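Skuveo – Gallery – Small things on tables

Welcome to this part of the gallery. On this page I collect tables with small things on them: tins, packets, cups, toys, everything that people put down and then leave for some time. I began with it in May, when I moved my old pages from Idovow and saw how many tables I had kept. The whole collection has now 600 pictures, which is too many for one page, so I have divided it into 19 albums. The album you are in is called Snacks and Cups.

The pictures are not in order of date. I put together those which have similar colours, and I write only a line or two with each. If you want to use one for your own page, please write to me first – I always answer, but sometimes slowly. The larger sizes are in the Sterkness folder, and the old link to Cruzado does not work any more.

Album 8, last page

A tablecloth in a pale colour is for me the best ground for small things, better than bare wood or a dark cloth. Shiny packets are difficult in the evening light, so I prefer them in albums with a quiet background. On the pink cloth the silver snack bags are easy to find, one lying flat at the front and one almost standing at the back, near the little dark tin with the gold edge. My favourite is the green foam cube with the 3 written on top by hand. The two white cups have a good distance between them, and I would not move them. 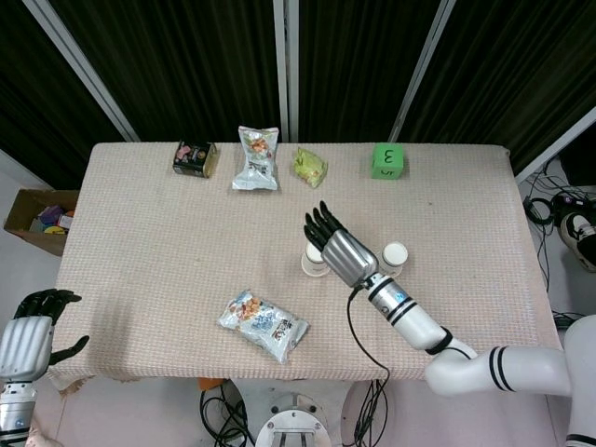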